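How do you handle a player who misses every second session in a long campaign?

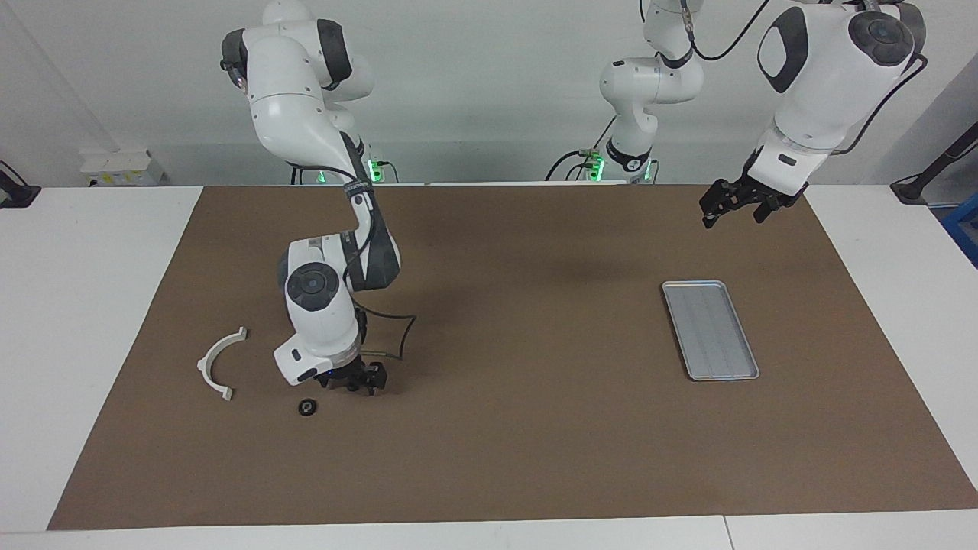

Asked by Róisín Dunne in Running Games

I've been running a homebrew fantasy campaign for four players since June. We play fortnightly in the evening, usually 7 until 10:30, and everyone knew that going in. Three of them turn up nearly every time. The fourth works rotating shifts at a hospital and makes it to maybe half. When he's there he's a great player and the others love having him, so I'm not looking for advice on kicking him out.

The trouble is what to do with his character. So far I've tried two things. First I had one of the other players run him as a second character, which slowed the fights right down because she had to keep looking up his spells. Then I started having him stay behind at camp, but the party is now 9 levels down in a sunken city called Clilberg and there isn't a camp any more. Last session he vanished through a door mid-corridor and everybody just agreed not to talk about it.

There's also the experience points. I've been tracking them per person and he's now 572 behind the others, and he's about to be a full level behind as well. It doesn't bother him as far as I can tell. It bothers me, because I'm building encounters for four characters of the same strength and I often don't know until that afternoon whether I've got three or four.

System is a fairly crunchy one with a lot of tactical combat, if that matters. We use a grid and minis. What do other people do?

3 answers

Answer by Theerawat Prasertsri (accepted)

I've had at least one shift worker at my table for years, so here is what I've settled on. Take whatever is useful.

Drop individual XP. Keep one number for the whole party and everyone levels up together, whether they were there or not. I held out against this for ages because it felt like rewarding people for staying home, but the reward for coming is that you get to play. Nobody at my table has ever skipped a game because they'd get the points anyway. Tell them at the start of the next session that you're doing it, bring him up to the same total as the rest, and move on.

For the character, give him a standing reason to come and go, and put it in the story once so you never have to think of a new one. In my current game the absent character is bound to a minor river god named Stasiv who calls him away without warning. When the player is missing, he's off on Stasiv's business. When he's back, I give him one sentence about what he was doing, and sometimes that sentence contains a clue. He gets it by text message before the game so he can tell it to the others in his own words. It works underground as well as it does in a city. You could say the door in the corridor was the first time it happened.

For encounters, build for three and keep a spare. I write every fight for the three regulars and note at the bottom what gets added if the fourth walks in. Usually it's one more ordinary enemy, or the leader gets extra hit points. It takes me a few minutes per fight. Going the other way, building for four and cutting back, I always forgot to cut something and nearly flattened the party twice.

Two smaller points:

Don't hang the main plot on his character. If there's a scene that needs him, message him for his roster and schedule it for a night he's definitely off. Most hospitals put rosters out a few weeks ahead, so he should be able to tell you.

Keep a shared recap. Mine is a few lines in the group chat, written by whichever player volunteers. The person who missed out reads it on the bus and you save the first 20 minutes of the session.

Comment from Róisín Dunne: Thank you, this is very close to what I needed. I like the idea of using the door. I'd left a statue of a forgotten sea goddess two levels up that they never looked at properly, so I think she's just got herself a job. Going to switch to party XP next session.

Comment from Elsa Myklebust: Seconding build for three. Watch out for healers though — if your part-timer is the only one who can heal, add a few potions on the nights he's away.

Comment from Róisín Dunne: He's a wizard, so we should be right. They will miss the fireballs.

Answer by Beatriz Vieira

Have you asked him what he'd like? It might be that a different role would suit him better. We had a player in our Drullness campaign who could only come now and then, and she ended up playing a rival treasure hunter who ran into the party every few weeks. She had her own goals and didn't need to know everything they'd been up to. She enjoyed it more than being a regular member who was always catching up.

It does mean retiring his current character, and he may be attached to it, so I wouldn't push. But it's worth a conversation.

The other option is moving game night. If his roster repeats, you may find that a three-week gap lines up better than a fortnight.

Answer by Sombat Limsakul

just play a one shot when hes not there

Comment from Theerawat Prasertsri: With him missing half the sessions that would halve the speed of the campaign for the other three.

Comment from Sombat Limsakul: yeah but they get to try other games. we did it for most of a year and it was fine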